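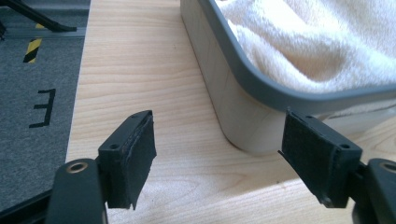 Figure 1. The towel container on Table E, upper right.

3. Towels, and where they go

Our brief for the Plovdale module was to improve one dull household job. Other groups took on recipe planning and bike storage. We took on putting a towel in a container, which sounded like an easy mark in October and had stopped sounding like one by November.

The container is pale with a dark grey rim and rounded corners. The corners matter more than we expected. A towel folded into a neat rectangle does not fit a rounded space, so it either rides up at the ends or has to be squashed, and once squashed it looks no better than one thrown in from the doorway.

We compared three methods: the flat fold, the roll and what our notes call "the bunch". Each towel was put away and taken out again 20 times, for 41 towels in all, including a few from the Boltov hostel that had clearly seen things. The flat fold took 11 seconds on average. The bunch was much quicker, and in our survey most people admitted it was what they did at home anyway.

The roll came last. It looked lovely – for as long as it stayed rolled.

3.1 Problems

White fluffy towels shed. We wiped the table between rounds, which is not in the original plan and should have been. We also forgot to record which way up the label was, so Table 4 has a blank column.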